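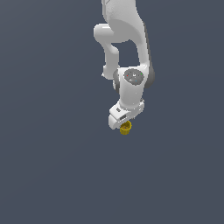
10th January. Glue trials for the Bomthorpe chairs, second batch. Hide glue again, mixed 2 to 1 and soaked overnight, Hema's pot. Color chips for the back wall still undecided; a flat slate blue-gray is nearest to what I want for the painted set, maybe a touch warmer. Munther says too dark. Will brush out a sample on scrap.

Four joints glued, clamped, left by the stove. One squeezed out badly -- tenon too fat, my fault, shoulder not seated. Knocked it apart while I still could. Pared it and reglued.

Parri clamps slipping agian, need new pads. Ask Arnaldo if he has any cork left from August.

Rails for the other two still to cut. Dont use the short ash.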